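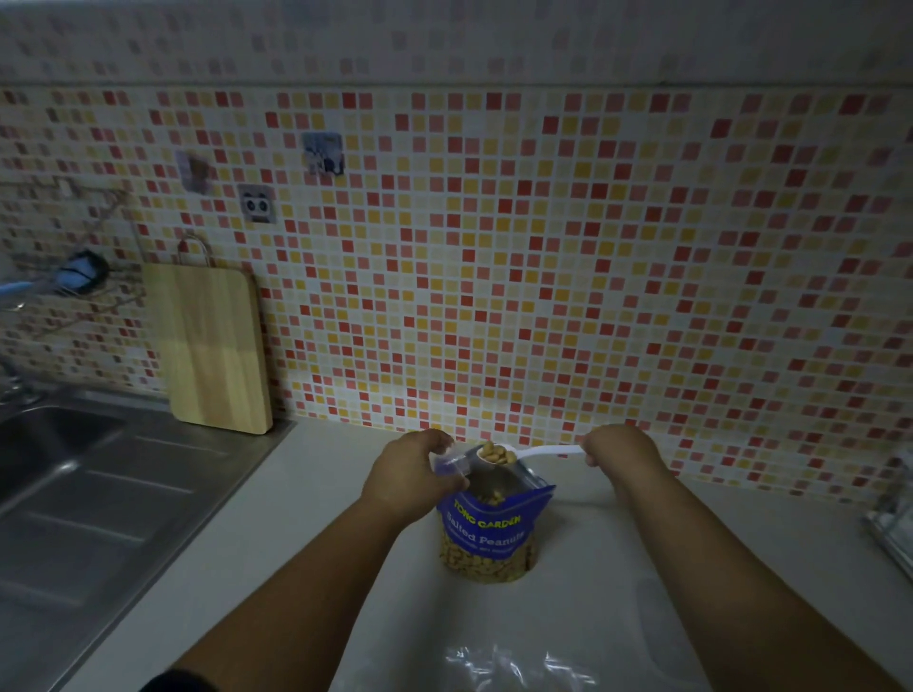
Romain Boyer wrote under my last page that hand scooping will be finished in small packing rooms before long, and that I should stop giving tips on how to hold a scoop. In his room in Terkbridge the Husora filler does all the standard bags now, and he asks why anyone should still learn the other way.

I read his comment two times. I work in a room of the same type, dry snacks and nuts, five people on a shift, and we have had our own Husora since May. My answer is that the scoop is still in my hand every day, only at other moments than before. So this page has tips for both, the hand work and the work next to the machine.

Working with the scoop

Keep the mouth of the bag open with one hand and pinch it at the top edge, with the thumb inside only as far as you need. A stand-up pouch should stand on the table by its own bottom. If you lift it while you fill, the corners stay empty and the bag will fall over later on the shelf.

Bring the scoop over the opening first and turn it after. People who are in a hurry turn the scoop on the way, and then we hear the peanuts on the floor.

A small heap is enough. With a heap that is too high you lose three or four kernels each time, and at the end of the day it is a full bag for the bin.

Long handle or short handle? I prefer long, for deep bags. My colleague at the next table prefers short and she is faster than me, so please try both.

Salted nuts leave a film on plastic. Wash the scoop in warm water with a little soap, rinse it well and let it dry completely before it goes back. Do not dry it with the cloth you used on the table.

Working next to the filler

The machine does bags of 300 grams and it does them very well. On our best day it made 3,240 of them. It does not do the small orders, the mixed bags, or the end of the sack when there is not enough left in the hopper. These come to the table and to us.

Agree before the shift who listens to the machine. This sounds strange, but a filler which is running short of product has a different sound, and if all are busy with scooping, no one hears it. We change this person every 2 hours.

Keep the hand table and the outlet of the machine apart. In the first week we had them side by side to save steps, and closed bags went into the box of bags that were still waiting for their label. One meter of free space was sufficient.

Put the weight check at the hand table too. Before, our eye was trained by doing the same bag all day. Now I scoop maybe one hour in the morning and one in the afternoon, and my eye has become worse. I noticed it in June with some shame. Since then I weigh every hand-filled bag, also when I am sure.

Stop button first, hand second. Even for one peanut.

Write down the small stops, with the hour. We keep a paper on the side of the machine with a pencil on a string. When the technician from Tronetton came for the first service, he read the paper for ten minutes before he opened any cover, and he found that most of our stops were with the thinner film and not with the nuts.

What changed for us

I am less tired in the wrist. I am more tired in the ears, and I advise ear protection from the first day, not from the day when you begin to complain. The talk has also become less. At the long table we used to talk all morning, and now two of us stand at the filler where it is too loud for this. We moved the coffee break so that all five can take it together with the machine stopped. Pascal Besnard fought for that, and the office said yes after he showed them that the hopper has to be refilled at that hour in any case.

Nobody lost the job in our room, but one place was not filled again when a colleague retired. I think it is correct to say this on a page of tips as well.

For new people: let them learn the scoop first, for a week at least, and the machine after. A person who has filled bags by hand sees quickly when a bag from the filler is too light or badly closed. We did the opposite with our last two and we had to begin again.

To Romain: yes, I also believe the mixed bags will go to a machine one day. Tekin already shows one in the catalog. Until it is standing in my room I will continue to wash my scoop.

Next time I write about labels which do not stick on cold film. If you have a good method for it, please put it in the comments, with the kind of film you use.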